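Food > Growers > Interviews

Horácio Neves and the case for the dried bean

By Upendo Biwott
December

The first thing Horácio Neves did when I got to his kitchen was put a bowl of beans in front of me. No bread, no salad, just beans in their own broth with a little olive oil and a spoon standing up in it. It was ten in the morning.

"Eat, and then ask," he said.

So I ate. They were Tareros, a flat brown bean with a cream-colored patch around the eye, and I have been thinking about them ever since. They tasted a bit like chestnuts, and the broth was thick enough to coat the spoon. I asked what was in it. Salt, he told me, and one bay leaf, and he wasn't sure the bay leaf did much.

Neves has grown dry beans outside Hinham for most of his adult life, on a few sloping fields that his neighbors told him were good for sheep. He keeps 389 kinds as seed, in jars, in a cold room behind the house. He doesn't grow all of them every year. Beans keep, but they don't keep forever, and he works through the collection in turns so that each jar gets refreshed before the seed is too old to sprout well.

"This year I put in 120," he said. "My wife thought we agreed on fewer. We did agree on fewer!"

I had come with a list of questions about history and rare varieties, and we got to some of them, but what he wanted to talk about first was cooking. He thinks most people who say they don't like beans have only eaten old ones. A bag on a store shelf can have been sitting around for years before anybody buys it, and an old bean stays hard in the middle while the outside goes to mush. People blame themselves, or they blame the pot. He gets letters from cooks who have boiled the same beans for five hours and want to know what they did wrong.

"They did nothing wrong," he said. "They bought a bean that was older than their car."

His own method is so plain that I felt silly writing it down, but I did. Cover the beans with plenty of cold water and leave them overnight. Drain them or don't (he drains the dark ones and keeps the soaking water for the white ones, and couldn't give me a reason other than that his aunt did it). Fresh water, a good amount of salt right from the start, a hard boil for ten minutes, then the lowest flame you have. Taste five beans, not one. If four are soft and the fifth isn't, they aren't done.

I asked about the salt, because I was always taught that salting early makes the skins tough. He put both hands flat on the table.

"I have cooked them side by side so many times. Two pots, same bean, same stove. The salted pot has better skins. Every time! What makes them tough is something sour. Tomatoes, vinegar, wine. Put those in at the end and you can salt as early as you like."

He learned to grow from that same aunt, who kept perhaps a dozen kinds and had a use for each. One was for soup, another for the day after soup. There was a white one that she only made when somebody was sick, and a black one for Sunday. When she died the family cleared the house and the beans went into a box with the clothespins, and the box came to him because he was the youngest and had the most room. He planted a handful of each that spring to see what would happen. Most of them came up.

After that people started handing him beans, and he still doesn't quite know how it started. A man at the feed store gave him some in an envelope. A woman left a sock full of them on his gate. Rodrigo Brandão, now his closest friend and his steadiest source of trouble, drove over with a coffee can of seed from his grandfather's farm and stayed for supper.

"Rodrigo told me there were three kinds in the can," Neves said. "There was one kind. He had never seen them wet. They change color when you soak them, and he had looked at them in different light, on different days, I don't know. We have been arguing about it for years."

Brandão, when I reached him by phone that evening, still says three.

The hardest thing, Neves told me, is working out whether two beans with different names are the same bean. Villages named them after whoever brought them, or after the month they were picked, or after what they looked like, and lots of beans look like lots of things. He has one he calls the Gesimel, after the valley it came from, but in the valley itself it goes by the word for "button," and on the other side of the ridge it's called the priest. He grew all three names next to each other for two summers and watched the leaves, the flowers, how high they climbed, when the pods dried. He's satisfied that the button and the priest are the same plant. He is less sure of a third packet, which flowered pink when the others flowered white.

"Maybe it crossed with something. Beans mostly keep to themselves, they pollinate before the flower even opens, but a big bumblebee can force her way in. Then you get a surprise the year after." He clearly enjoys the surprises, although he is supposed to be pulling them out. Along the south wall there's a short row he calls the hotel, where the odd ones get to live for a season so he can find out what they are.

We walked out to see the drying shed, and I got a lesson in timing. Pods come off the vine when they rattle. If rain is coming, he pulls whole plants and hangs them upside down from the rafters, roots and all, and the beans go on ripening in there for a couple of weeks. In a wet fall the shed gets so full that you have to walk through it sideways. Then comes the threshing, which for small lots means putting the pods in a feed sack and dancing on it. He showed me the dance. It's mostly heel.

For the bigger lots he has an old machine made by Vasiliauskas, with a wooden drum and a belt that has to be talked to. It splits too many beans when it runs fast, so he runs it slow and sorts what comes out by hand at the kitchen table through the winter, with the radio on. Split beans go to the hens or into soup. Anything with a tiny round hole in it goes straight into the stove, because a hole means weevils, and one packet with weevils can ruin a shelf.

"You freeze everything," he said, suddenly very serious. "Dry it well first, then freeze it for a week, then let it come back to room temperature with the lid still closed. If you open it cold, it gets damp. Please write that part down. People forget that part."

How dry is dry? He hit one with a hammer for me. It shattered like a little plate. If it squashes, he said, wait another week. He also does it with his teeth, but his dentist has asked him to stop.

I wanted to know which one he'd keep if he could only keep one, and I expected him to wave the question away. He didn't. It would be the aunt's white one, the one for sick people. It's a small bean and a poor cropper, and it gets every disease going. He plants about 300 of them each May and is pleased if he gets a good sack. It has never had a name as far as he knows. In his notebook it's number 287, and on the jar it just says "tia."

"It makes a broth you can drink from a cup. When my daughter was little and had a fever, that's what she had. Now she calls and asks for it when she isn't sick at all."

Could he send some to people who want to try growing it? He does, every winter, a small handful to each person who writes, and he asks them for only one thing, which is to send a few back in a year or two. Some do. Cristóvão Fonseca returned a whole pillowcase. It was a much drier place than Hinham, and the beans had come back a shade smaller and a good deal healthier, so Neves now grows Fonseca's line next to his own and can't decide which makes the better broth.

For anyone starting out, he suggests a bush type in the first year – no poles, no strings, ready all at once – and planting later than you want to. Cold ground rots the seed. He waits until he can stand barefoot in the row through a whole cup of coffee without minding. Sow them an inch or so deep, keep the weeds down until the leaves meet, and after that leave them be. Stop watering when the pods turn yellow. Save your seed from the best plants, before you eat any, and cook the rest.

I left with a paper bag of Tareros and strict orders to eat them before spring. They lasted four days. I soaked them overnight, I salted early, I tasted five. On the third day there was only a cup left, and I fried those in butter until the skins crackled, with an egg on top, which Neves had mentioned at the door as if it were hardly worth saying. It was the best breakfast I've had all year!

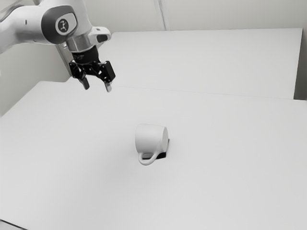 Lourenço Meireles writes that he has grown the button bean for years and always found it slow to soften, until he started picking the pods a little sooner and finishing them indoors on a screen. He agrees about the salt. On the bay leaf he is firm that it does a great deal, and he would like Neves to try two and report back. He also asks whether anybody has had the pink flowers turn up again from seed saved off a pink-flowered plant, as his went back to white the following summer.

More in Growers
Leeks that stand through a hard frost
What to do with too many quinces
A small field of buckwheat, two years on
The garlic swap at Hinham
Storing squash without a cellar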